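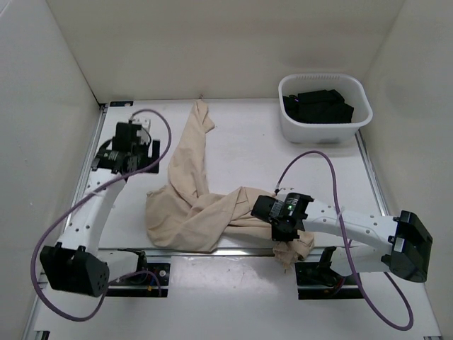
Podari is our student club's two-arm folding project, and since May it has been stuck on long sleeves. Shirts without them were fine. A sleeve twists, and once it twists the planner has no idea which end is the cuff. We now start every run from a bad state on purpose. The beige cloth gets left crumpled in the middle of the table, the right gripper pins one part of it, and the left one stays open and off the fabric until the planner has picked a second grasp point. Dark items are in the basket at the back and are not part of this test.

07/01/2023 build notes. Grasp selection is now in Undeck, our small fork of the old picking code. We logged 200 runs with it and 186 ended with a hold at both ends. Most of the misses were on the cuff side, where the elastic gathers the cloth and the depth map goes noisy. Median planning time was roughly 555 ms, fine for the Hultby round, where planning is not on the clock.
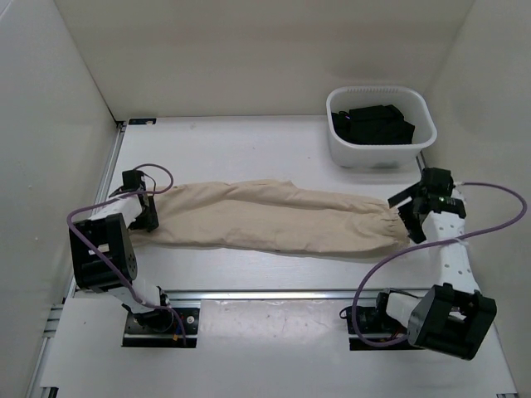
Sleeve held at both ends, cuff on the right.

Next is tension. At the moment the arms pull to a fixed distance, so a short sleeve gets overstretched and a long one sags. I want to stop on motor current instead – the Popescu driver boards already report it, but the log rate is too low to be useful. I will raise that first and rerun the same set.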